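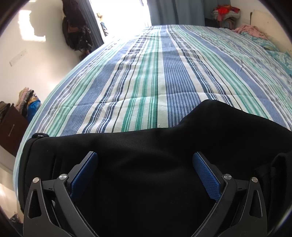
3.2 Bedding and soft goods as dust reservoirs

Figure 4. A bedroom surface of the type sampled, with a black fabric bag resting on a striped bedspread.

Settled dust was collected from bed covers in the Wavden and Lashari housing blocks during January. Each cover was vacuumed over a fixed area for 4 minutes with a Jastberg sampler fitted with a fresh filter sock. Mattresses were sampled separately and are treated in Section 3.3. Samples were sieved, weighed, and stored cold until extraction.

Dust loading was higher on woven covers than on knitted ones in both blocks. The difference held after adjusting for floor level and window orientation, but it narrowed when homes with pets were removed. Laundering interval explained more of the variance than cover age. Residents who reported washing the cover at intervals longer than 30 days had the highest loadings, although recall of the last wash was poor and the intervals should be read as approximate.

Bags and outdoor clothing placed on the bed are a plausible route for soil particles to reach the cover. The questionnaire recorded this habit only as present or absent, so no dose relation could be tested. Mineral content was determined on a subset of 10 samples. Quartz was detected in all of them, with the larger grains concentrated toward the foot of the bed.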